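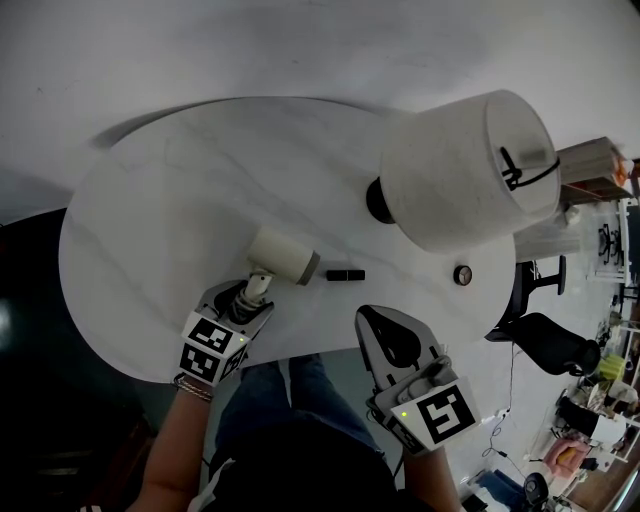 Caderno da oficina, 10 de maio de 2024

Candeeiros e outras coisas para a entrega de setembro

Começo pelo que ficou pendente da última vez: as cestas alimentares do armazém Tatard já têm espaço próprio, na estante do fundo, e finalmente deixámos de tropeçar nelas cada vez que alguém vai buscar uma chave de fendas! Ficam lá até a despensa ter a prateleira nova montada. Quem precisar de passar com o carrinho, que dê a volta pelo lado da janela.

Quanto ao apoio às famílias que entram em casa nova, revi a lista toda esta manhã (com café, muito café). Temos 246 pedidos abertos, entre móveis, loiça, roupa de cama e pequenos eletrodomésticos. É mais do que eu pensava, confesso. Muitos são de coisas pequenas que se resolvem depressa: uma cafeteira, um estendal, um candeeiro para o quarto dos miúdos. Outros vão demorar, sobretudo os frigoríficos, e aí continuamos dependentes do que aparece nas doações.

Experimentei a ficha nova do Skisora para registar as entradas. Gosto bastante, mas o campo do estado do artigo só aceita «bom» ou «mau», e metade do que nos chega está no meio! Por agora escrevo nas observações, com estas abreviaturas:

PL — precisa de limpeza
FP — falta uma peça
TE — por testar na bancada elétrica
OK — pode seguir para a família

Se alguém tiver uma ideia melhor, escreva na margem, que eu passo a limpo depois.

Candeeiros: nenhum sai sem passar pelo teste elétrico, mesmo os que vêm na caixa. Cabo, ficha, interruptor, casquilho, por esta ordem. Os abajures guardam-se à parte, com uma etiqueta igual à da base, porque na entrega passada houve uma família de Stiltolden que recebeu um abajur enorme para uma base de mesa de cabeceira (ficou parecido com um cogumelo, e lá tive eu de voltar com o certo).

Dinheiro. Do fundo para pequenas reparações restam 600 euros e já sei que 200 vão para fichas, cabos e lâmpadas. O resto queria guardar para colchões, que são sempre o pedido mais difícil: não aceitamos usados e a loja só nos faz desconto acima de 6 unidades. Vou perguntar se podemos juntar a encomenda com a do centro Oberholzer, eles também andam à procura. Pedi orçamento por escrito desta vez, que da outra foi tudo por telefone e depois ninguém se entendia com o transporte.

Carrinha: o pneu de trás do lado direito perde ar. Já o enchi duas vezes. Marquei revisão, mas até lá nada de cargas pesadas, por favor, e nada de subir à zona alta de Stiltolden com máquinas de lavar.

Correu muito bem a manhã aberta com as famílias, a propósito. Ensinámos a trocar um fusível, a purgar um radiador e a ler a fatura da luz, e foi a fatura que deu mais conversa! Várias pessoas perguntaram pela tarifa social e eu não sabia responder a tudo, por isso fiquei de arranjar os folhetos e deixá-los à entrada, ao lado dos sacos da despensa. Quero repetir antes de setembro, talvez com uma parte sobre humidade nas paredes.

Por fazer:

Etiquetar as caixas de loiça
Devolver o berbequim emprestado ao Oberholzer, com as brocas
Telefonar às famílias que pediram berço
Comprar fita-cola larga, acabou outra vez
Ver se a balança da despensa tem arranjo ou se vai para peças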